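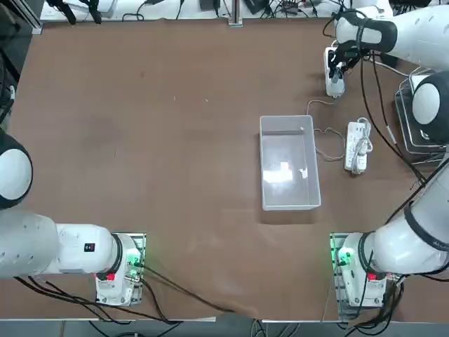

La mesa, la caja de plástico y la regleta

Foro Casa en orden > Cables y enchufes
Tema: ¿Cómo guardáis las regletas y los adaptadores?

beathag_hepburn
25 de mayo de 2026

Hola a todos. Llevo desde febrero peleándome con el cajón de los cables y por fin me he puesto en serio. Tengo una caja transparente, de las rectangulares sin tapa, y la idea es que vivan en ella las regletas blancas y los adaptadores que andan sueltos por la casa (en el pasillo, detrás del sofá, uno hasta en la panera). La duda es si vosotros enrolláis el cable encima de la regleta o lo metéis aparte, porque yo siempre lo he dejado encima, hecho un ovillo, y cuando saco una salen las demás detrás como las cerezas.

lorcan22

¡Bienvenida al club de las cerezas! Yo hago lo mismo que tú y me va regular. Lo que sí me cambió la vida fue poner las regletas de canto, con los enchufes mirando hacia un lado y el cable por detrás. Ocupan menos y se ve de un vistazo cuál es la larga. Los adaptadores pequeños, eso sí, se van al fondo y no hay quien los encuentre.

Mairéad M.

Pues yo no estoy de acuerdo con lo del canto, Lorcan, con todo el cariño. En una caja baja se caen en cuanto la mueves. Las mías van tumbadas, con el cable en lazadas anchas y una tira de velcro (compré un paquete de 10 de Tosero y todavía me quedan 4). Lo que no haría nunca es enrollar el cable apretado alrededor del cuerpo de la regleta, que junto a la clavija sufre muchísimo. Mi padre las guardaba así y acabó tirando dos.

ciaran_corrigan

Secundo lo de las lazadas anchas. Y antes de guardar nada, extended los cables en la mesa y miradlos enteros: cortes, clavijas flojas, manchas oscuras en los enchufes. Lo que esté mal, al punto limpio, que guardarlo ordenado no lo arregla.

beathag_hepburn

¡Gracias, qué rapidez! He vuelto a la mesa con vuestros consejos y pongo por orden lo que voy a hacer, a ver si os parece bien:

1. Soltar las lazadas y dejar el cable estirado para repasarlo. La caja, al lado y de pie, con su papelito blanco dentro.

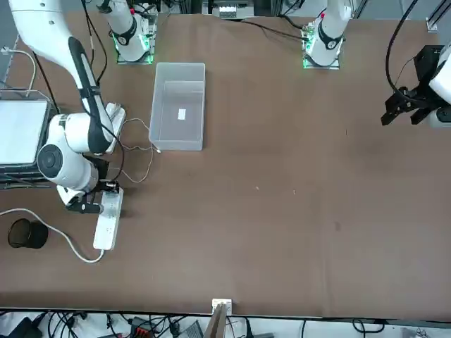 2. Plegar el cable en lazadas anchas y sujetarlo con velcro, sin apretar.

3. Meter primero las regletas, tumbadas (lo siento, Lorcan), y después los adaptadores en una bolsita de tela para que no se pierdan debajo.

4. Apuntar en una etiqueta el largo de cada cable y pegarla en la clavija.

lorcan22

Te perdono. Lo de la bolsita me lo quedo.

Darragh C.

Llego yo a llevar la contraria: ¿de verdad hace falta una caja? En casa las tengo colgadas de un gancho detrás de la puerta del trastero y las cojo sin remover nada. La caja acaba siempre siendo un cajón con otro nombre — empieza con regletas y al mes tiene pilas, llaves y el mando de una tele que ya no existe.

Mairéad M.

Darragh, eso depende de quién viva en la casa, jajaja. En la mía el gancho estaría lleno de bolsas el primer día.

beathag_hepburn

Algo de razón tiene, pero mi trastero es diminuto y la puerta roza. Me quedo con la caja, y el velcro lo compro esta tarde. ¿Alguien sabe si las tiras de Daston aguantan bien o voy directa a las de Tosero?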